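4.2 Setting up the curtain task for open day

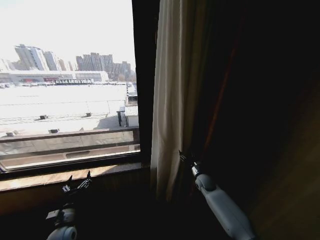 1. Park the Sotier base facing the window and lock it. Visitors stand behind the base. The task starts with the right hand at the edge of the cream curtain, fingertips against the fabric, and the left hand raised.

2. Set arm speed to 50 and grip force to 50.

3. Load the Bralell routine and press Start.

Note: Strong daylight can upset the cameras – rerun calibration if the view washes out.

Caution: Keep visitors clear of both arms.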